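Tresent Surf House — Board Room and Guest Equipment Checklist

Used at changeover between guest groups and again before the first lesson. Start at the board racks and finish at the front desk. Mark each line OK, FIX or OUT. Anything marked OUT goes behind the yellow rope the same morning.

1. Board racks
Padding in place on every arm — OK
Bolts tight, no rust flakes on the floor under them — FIX
Comment: The two lower arms on the Wareo rack have surface rust again. Sanded and painted. Look at them again at the next changeover.

2. Soft-top boards
No splits on the rails, no water coming out of the plugs — OK
Fins tight, no chipped edges — OK
Comment: Board 6 has a soft patch near the tail. It can still go out with a beginner in the whitewash. It should not go out on the reef side at Chou.

3. Hard boards
Dings sealed, no raised glass — FIX
Comment: One longboard has an open ding under the nose. Taped for now, and tape is not a repair. Marked OUT until it has been dried and filled.

4. Leashes
Velcro holds under a hard pull — OK
No cuts or stretched sections in the cord — FIX
Swivels turn freely — OK
Comment: Three leashes were replaced. The old ones were cut in half before going in the trash so they don't find their way back to the hooks. Leash strings were short on four boards and have been redone.

5. Wetsuits and rash vests
Rinsed and hung in the shade — OK
Zippers run the full length — OK
Comment: Mediums are running low. In December nearly every guest asks for a full suit, and we turned two people away last winter for lack of the right size.

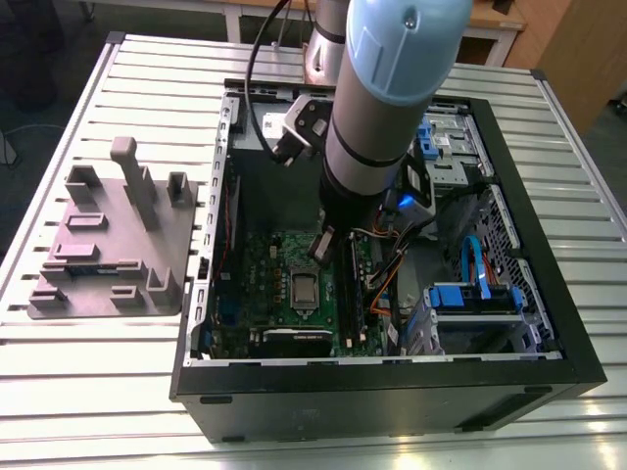 6. Front desk and booking computer
The front desk is part of the safety check because the guest sheets live there: swimming ability, medical notes, emergency contact, time out and time back. Confirm that every guest going out has a sheet, and that the printed copy matches the one on screen. Salt air is hard on electronics this close to the beach. With the side panel off a desktop tower, all the parts inside are open to whatever is in the air, so any cleaning or repair is done in the back office with the door shut and never in the board room. Unplug at the wall first.
Guest sheets complete — OK
Paper copies in the red folder — OK
Comment: Two sheets had no emergency contact. Both were filled in before the lesson.

7. First aid and rescue
Kit sealed and in date — FIX
Rescue board within reach of the door — OK
Throw line dry and bagged, 25 meters — OK
Whistle on each instructor — OK
Comment: The vinegar and one pack of burn gel were past date. Replaced from the storeroom. The throw line was packed wet last time. Please hang it before bagging.

8. Van and trailer
Straps free of fraying — OK
Trailer lights working — FIX
Tires and spare checked — OK
Comment: Left trailer light cuts out on bumps. The plug was cleaned and it worked on the test drive to Trilitz beach and back. Speed with boards loaded stays at 50 on the coast road.

9. Showers, steps and drying yard
Steps clear and not slippery — FIX
Outdoor lights come on at dusk — OK
Comment: Green film on the bottom two steps. Scrubbed with a stiff brush. Grip strips are ordered.

Open items to carry over: longboard nose, Wareo rack arms, grip strips, more medium suits.

Next check at 6:30 a.m. on the day the new group arrives.

Share 25 | Comments 3

reefside_jo
We run a smaller place and had no line for leash strings at all. Added it. Do you replace them on a schedule or only when they look bad?

Tresent Surf House
Reply to reefside_jo: When they look bad, and all of them before winter.

longboardmax
Was the guy with the 9'2 waiting on that nose ding. No complaints, the spare board was fine. The bottom step is still slippery after rain though.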